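My job, for the foreseeable future, is picking up laundry badly enough that a robot can learn from it. We're collecting cloth-handling examples for the Havia project, and the target is 1746. I have done 624 of them, mostly with my knees on concrete.

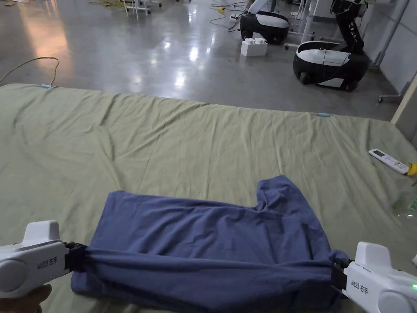
The rule at Berik is that a take only counts if both grippers close before the fabric moves. I lose maybe one in three to impatience. You'd think I could fold a shirt by now, having done it since childhood, but with two pinchy fingers per side I have the dexterity of a lobster in a hotel laundry.

Qureshi, our labeling tool, then asks me to tag every failure as "slip," "miss" or "other." My "other" folder is enormous.

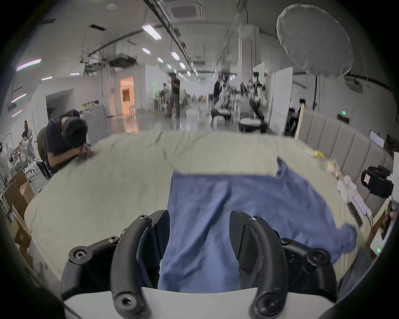
*Clilleo, June*

Over 50 takes today, and I've developed opinions about cotton. It wrinkles differently each time, wonderful for the training set and terrible for my mood. Tomorrow we switch to towels, and I'm told they're easier. I was told that about socks, too.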